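Home Products Care guides Spare parts Help desk My tickets

Ticket 47: Amero small square table, rocks on carpet and catches a cloth along the seams
Opened by Sipho Mabaso
Sunday, March 4, 2018

Hello to everyone at the Kukero help desk, and thank you for the kind reply to my first message, which I'm afraid I sent off in rather a hurry. You asked me to set down properly what the table does, where it stands and what I have tried so far, so I have made myself a pot of tea and will do my best. I do go on a bit, so please skip to the last heading if you are pressed!

The table is the small square Amero with the plank top. I bought it in January from the Rampersad shop, on the recommendation of my sister, who has had one in her hallway for years and swears by it. I put it together myself one evening with the key that came in the packet. I am very fond of it. The colour is lovely, that warm honey shade, and it is just the right size for the room, where it stands on carpet.

There are two things wrong, and I don't know whether they are really one thing. First, it rocks. It isn't dreadful, but if you lean on one corner there is a small knock, and the opposite corner comes up. Second, a damp cloth snags when I wipe the top, always when I'm wiping from front to back and hardly ever when I go from side to side. At first I thought the cloth was the trouble, as it was an old one with a loose hem, but a new one does the same.

What I tried first: the seams

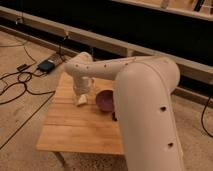
Wiping was where I started, as it annoyed me more than the rocking did. Your care guide says to go with the grain, and I admit I had never given it any thought. I simply scrubbed away in circles as my mother did with hers. The boards run from left to right, and so do the seams between them, so of course every stroke from front to back goes straight over the joins. Side to side you are running along them and feel next to nothing. I now keep to side to side and the snagging has all but stopped, apart from one stretch near the place where the purple bowl sits, towards the right. If I draw a fingernail across the seam there I can feel one board standing a shade proud of its neighbour. You can't get a coin under it or anything of that kind, it's only a little step, but a cloth finds it every time.

I telephoned the Rampersad shop about that, and the gentleman there was very patient. He thought a board might have swelled a touch and told me to leave it be for a while with the heating turned down. I did so and it made no difference that I could feel, though I did have to put on a second jumper. He also said that I must on no account go at it with coarse paper. I have a sheet of 200 grit in the drawer and it has stayed in the drawer, but I would like to know whether it is the right sort, should it come to that.

I did put some Witach oil on, a very small amount on a soft rag, and left it for 30 minutes before buffing it off. That was kinder to the look of the wood than to the step, if I can put it that way. The grain came up beautifully. The snag was still there the next morning. I mention the oil in case it matters for the guarantee – I read the leaflet twice and couldn't find anything against it, but leaflets are not my strong point.

Then the rocking

The rocking took me longer, mostly because I kept changing two things at once and then not knowing which of them had done it. My sister eventually made me write each thing down on the back of an envelope, and what follows is more or less copied from that.

Try one. Tightened every bolt with the key. Two of them took a good quarter turn, which surprised me. The knock got softer. The corner still lifted.

Try two. Turned the table a quarter of the way round, on the same bit of carpet. The rock turned with it, so the same corner was lifting although it was now in a different part of the room. I was rather pleased with that one. It made me think the fault was in the table and I wrote as much on the envelope, in capitals.

Try three. Moved the whole table over to the hard floor by the back door. Here it was much better, almost still, with only the tiniest tick when I pressed. So then I had to cross out the capitals. I suppose the carpet must be making a small fault into a bigger one, as the feet can sink in by different amounts.

Try four. Folded a bit of card and put it under the short corner. It worked for an afternoon and then the card squashed flat. I tried again with a scrap of felt, 3 mm thick, left over from doing the chair feet. That held for longer and I had great hopes of it, but it works its way out when the table is nudged, and then I tread on it in my socks.

Try five. Cleared the top, laid the table upside down on a blanket and had a look underneath with a torch. I couldn't see a crack anywhere, or anything bent. One of the leg brackets has a thin line of daylight between it and the wood that the other brackets don't have. I couldn't close that up with the key, however hard I leant on it, and I didn't like to force it.

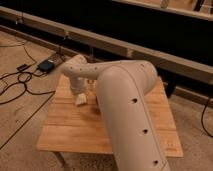

About the carpet

You asked particularly what the table is standing on. It is a light tan carpet, fitted, fairly short in the pile, with an underlay that was here when I moved in, so I can't tell you the make. I have pressed all over that part of the room with my foot, feeling rather foolish, and it seems no softer in one place than in another. There is no rug on top of it. The boards beneath are old and one of them creaks, but the creaky one is over by the window and the table has never stood there.

I have been lifting the table when I want to move it and not dragging it, as your assembly sheet says to. I'm not so sure about the day it came. My nephew helped me carry it through from the kitchen, and he is a strong lad who tends to put things down with a bit of a thump. If the gap at the bracket could have come from that then I would rather own up to it now than have you puzzling over it.

Which leg

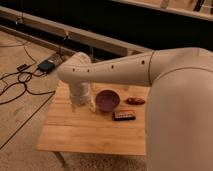

Your second question was which corner lifts, and I am sorry that my first message only said "the far one", which is no help at all when a table is square. Standing at the front, with the boards running across in front of me, the corner that comes up is the back right. It comes up when I lean on the front left, the corner with the slim metal leg slanting under it, so I take it that the rock runs from one to the other across the middle. The bracket with the gap is the back right one as well. I have got into the way of keeping things on the back right half, the purple bowl among them, and leaving the front half clear to work on. The weight there does seem to quieten it. If I move everything to the front the knock is back at once, and I can hear it from the next room if someone puts a cup down hard.

I also wondered whether the step in the seam and the gap at the bracket might be connected. They are both on the right. If a board has lifted a touch then perhaps it has drawn the bracket up with it, or perhaps the bracket was never quite home and is pulling on the board. I am no joiner, and my sister says I am making a novel out of it, but I thought I had better mention it.

Where things stand today

The cloth hardly catches so long as I wipe along the boards. I can live with that quite happily if you tell me the step won't get any worse. The rocking is better for having the bolts tightened, and is still there on the carpet. The felt is in for the moment. I check the bolts when I think of it, and none of them has come loose again.

What I would be glad to know is the following, in whatever order suits you.

Is a gap at one bracket something I can put right at home, with a washer or a longer bolt, or does the leg have to come back to you? I have the box still, in the loft, although one side of it is torn.

Do you sell a proper foot that screws up and down for the Amero? I looked under spare parts and found a set for the taller table, but the page doesn't say whether the thread is the same. If they fit I would happily buy a set and save everyone a lot of bother.

May I carry on with the Witach oil, or should I stop until somebody has looked at the seam?

And would it be all right to use the table in the meantime? I only put light things on it, but I would be upset to make matters worse through not having asked.

I am at home most mornings if it is easier to talk it through, and I can turn the table over again and read you any number that might be stamped underneath. I did look for one while it was on the blanket, but my torch was going and I may well have missed it.

With many thanks for your patience, and my best wishes to the lady who answered the first time,

Sipho Mabaso

Added later the same day: I have just swapped the leg bolts between the two right-hand corners, to see whether the gap would go with them. It stayed where it was, at the back right. I have put the bolts back as they were and the felt is under the foot again.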